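Werkstattbuch Stedska, August

Sonntag, früher Nachmittag, das Haus ist still und ich habe den großen Tisch für mich. Eigentlich wollte ich nur den Leim für die Musterkarten ansetzen und wieder heimgehen, aber dann ist mir eingefallen, dass wir seit dem Umzug aus der Herkley-Halle immer noch keine vernünftige Ordnung für die Tischplatte haben, und so bin ich hängen geblieben. Princess hatte mich schon zweimal darum gebeten, und sie hat ja recht: Wer morgens kommt, will wissen, was auf dem Tisch liegen darf und was ins Regal gehört.

Zuerst das Angenehme. Das Öl, das wir im Frühjahr von Govadero bekommen haben, hat sich gut gehalten. Karthikeyan hatte damals Bedenken, ob es unter Papier und Karton abfärbt, und ich habe jetzt noch einmal drei Streifen weißes Papier über Nacht unter einem Stapel Bücher liegen lassen. Nichts zu sehen, kein gelber Rand, kein Geruch. Die Stelle vorn links, die uns beim Abschleifen so geärgert hat (du erinnerst dich, Karthikeyan, das Papier war viel zu grob), habe ich mit 480er Körnung nass nachgezogen und danach zwei dünne Schichten aufgetragen, mit reichlich Pause dazwischen. Sie fühlt sich jetzt glatter an als der Rest, was mich fast ein bisschen wurmt, denn nun müsste man wohl irgendwann alles so machen. Aber nicht diesen Monat!

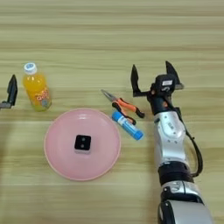
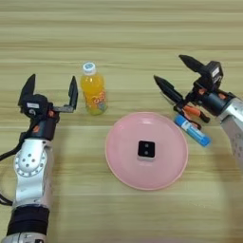
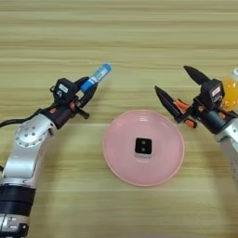
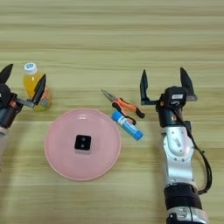 Die Regel für Kleinteile, auf die ich mich mit Princess am Telefon geeinigt habe, ist schnell aufgeschrieben: Was kleiner ist als eine Streichholzschachtel, kommt in ein Gefäß oder auf einen Teller und niemals blank auf die Platte. Wir haben im Winter genug Zeit damit verbracht, auf den Knien nach Nieten und Passstiften zu suchen. Der rosa Teller macht sich dafür besser, als ich gedacht hätte. Der kleine schwarze Würfel mit den zwei Punkten liegt mitten darauf und ist sofort zu finden, weil er sich von dem Rosa so deutlich abhebt, und der Rand ist gerade hoch genug, dass man nicht aus Versehen etwas mit dem Ärmel herunterwischt. Für helle Teile, also Knochenperlen oder die weißen Unterlegscheiben, würde ich trotzdem noch etwas Dunkles dazustellen. Im Schrank bei Alarcón unten müsste eine Schieferplatte liegen, falls sie den Umzug überlebt hat.

Dann die Getränke. Ich bin da nicht streng und werde es auch nicht mehr, dafür trinke ich selbst zu gern etwas bei der Arbeit. Eine Flasche mit Schraubverschluss, wie die mit dem Orangengetränk, darf meinetwegen auf dem Tisch stehen, solange der Deckel drauf ist und kein Karton danebenliegt. Offene Becher bitte nicht, auch kein Kaffee »nur für zwei Minuten« – den Ring von neulich habe ich bis heute nicht ganz herausbekommen, und ich habe wirklich alles versucht, zuletzt sogar Zahnpasta nach dem Rezept meiner Tante.

Zu den Werkzeugen noch ein Wort. Die Spitzzange mit den orange-schwarzen Griffen und der Klebestift sind auf dem letzten Foto so dicht beieinander, dass sie sich überlappen, und genau das möchte ich gern trennen: Metall nach rechts, alles, was klebt, nach hinten in den Kasten. Klebstoff am Griff merkt man ja immer erst, wenn man schon ein sauberes Blatt in der anderen Hand hat. Wer den Klebestift benutzt, drückt die Kappe fest, bis es knackt. Der vorige war nach einer Woche hart wie Kreide.

Leim für die Musterkarten: angesetzt, Glas mit Deckel steht im unteren Fach, bitte vor Dienstschluss einmal umrühren und dabei nicht schlagen, sonst haben wir wieder die Bläschen. Wenn er zu dick geworden ist, tropfenweise lauwarmes Wasser dazu. Die Karten selbst habe ich noch nicht zugeschnitten, das mache ich lieber mit Karthikeyan zusammen, er hat die ruhigere Hand an der Schneidemaschine.

Offen ist noch die Frage, ob wir eine Filzunterlage für die schweren Sachen kaufen oder die alte von drüben nehmen. Princess, schau sie dir bitte einmal an, sie hängt über der Leiter. Mir riecht sie ein wenig nach Keller, aber vielleicht reicht es, sie einen Tag in die Sonne zu legen.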